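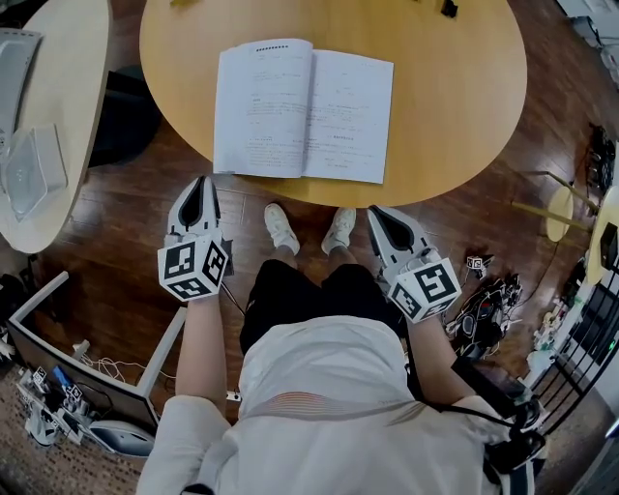 posted by the Skosden course desk / handout 5 / Shared Rooms and Their Furniture

Tables first. Round ones, light wood, dark wooden floor under them. Read the Krajčí chapter before class, pages up to the bold headings on layout, skip the rest for now.

Main points:
Round table = no head seat. Good for reading together, bad for storage. Stuff drifts to the far edge and stays.
An open booklet takes more room than people plan for. Two pages flat, plus elbows. Measure it.
Second table close by helps. Devices and clear plastic boxes go there, paper stays on the first.
Floor counts as storage wether you like it or not. Cables too. Keep a walking strip of 30 inches, more near a railing.
Small side tables: ok for one cup. Not a shelf.

Exercise (11 minutes, pairs). Draw your table at home, mark what is on it right now. Then mark what you touched today. Compare.

Second half, sitting vs standing. Mesh office chairs roll away from round tables, people end up on their feet. Water bottle on the table, fine, cap on. Books flat, near the edge your sitting at. 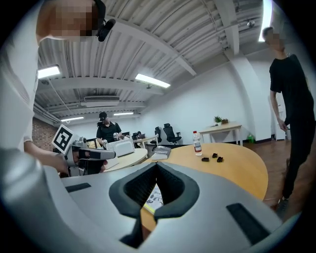 Hellero disagreed in the margin of last term's copy: the bottle belongs on the side table, always, one spill and the booklet is gone.

Fair. Try both, write down which. 300 words, hand in at Dresotgate before noon.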